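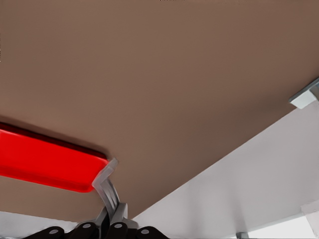 Words by Imogen Tarrant, features writer and lapsed potter

Category: Days Out & Open Doors

23 November 2015

I have wanted to see inside the Birnberg tile works since I was small enough to be lifted up to look through the railings, and on Saturday I finally got in. They open the gates twice a year, and the queue was already back to the bus shelter when I arrived with my flask and completely the wrong shoes. Wear boots if you go! The yard is all puddles and clay, and you will bring a good deal of it home with you.

The visit starts in the clay shed, a long brick barn with the doors at both ends left open. The raw clay comes from the pit at Bretham, 2 miles up the valley, and it sits under cover through the winter before anyone does anything with it. It was much darker than I expected, nearly blue in places, and it smells like a river bank. There was a bucket of it for people to squeeze. I squeezed quite a lot.

From there you follow painted footprints to the pressing room, where the noise is tremendous. The oldest press is called the Kuusisto, after the firm that built it, and it has been thumping away in the same corner for longer than anybody on the tour could remember. A lump of clay goes in, down comes the plate, and out slides a plain square tile with crisp edges, a bit shiny from the oil. The trimmings go back in the bin to be used again. We were allowed to pull the lever on the smaller hand press, which takes more shoulder than you would think, and mine came out thick on one side. I was given it to keep, unfired, wrapped in newspaper, and it survived the bus.

Drying takes 5 days on open racks, longer if the weather is damp. I could have stayed in the drying loft all afternoon. It is warm up there, the floor creaks, and the light comes in through little slatted windows along the eaves. Row after row of pale tiles, each with a number pressed into the back. The boards are older than the roof, apparently, as the roof was replaced after a fire and the floor somehow came through it.

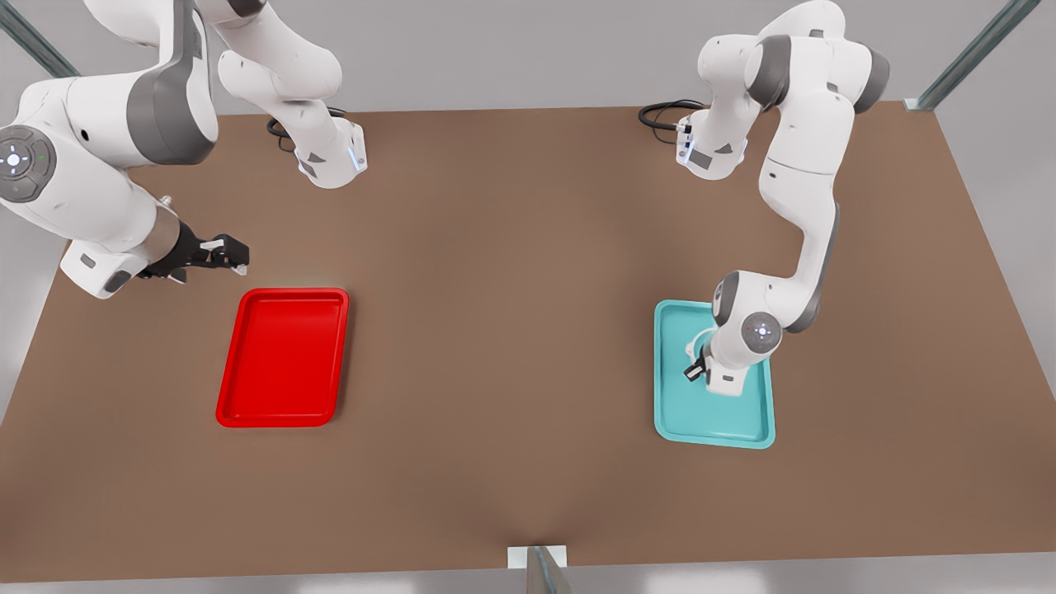
After the loft came glazing, and this was the part I had really come for. Birnberg is known for its green, a deep bottle colour that you'll have seen on half the pub fronts in the county even if you didn't know where it came from. In the bucket it looks like weak pink paint. Everyone in our group said so, and the glazer obviously hears it every time, but she was very sweet about it and showed us a fired tile next to a raw one so we could see the change. She dips each one by hand, with a little turn of the wrist at the end to stop a drip forming on the corner. I had a go at this too and got a drip on the corner.

The big kiln holds 300 tiles to a load and wasn't being fired while we were there, so we could walk right inside. Run your hand along the wall and it is smooth as a toffee apple in places, where years of glaze vapour have settled on the brick. Our guide let the children shout to hear the echo and then let the grown-ups do it as well.

Lunch was in the old packing hall: leek and potato soup, cheese scones, an urn of strong tea. I had two scones. There is also a small museum room at the back with pattern books going right back to the beginning (the works is 135 years old this year), and those alone are worth the trip. Look out for the page of designs for the Andex Hotel, all herons and bulrushes, which were drawn up, costed and never ordered. I would have that heron in my bathroom tomorrow.

The seconds shop is by the exit and I'm afraid I lost my head. Odd tiles are sold from crates, with no two quite the same green, and I came away with enough for a splashback and no very clear idea of how to put one up. Bring a sturdy bag, and cash, as the card machine was sulking.

There's one more open day before the winter shutdown, in early December. Entry is free and you don't need to book, but go for the morning if you want to try the press. The loft is up a steep stair with a rope for a handrail, and the rest is all on one level. The bus from town stops right outside.

Contact us | © 2015 All rights reserved | Back to top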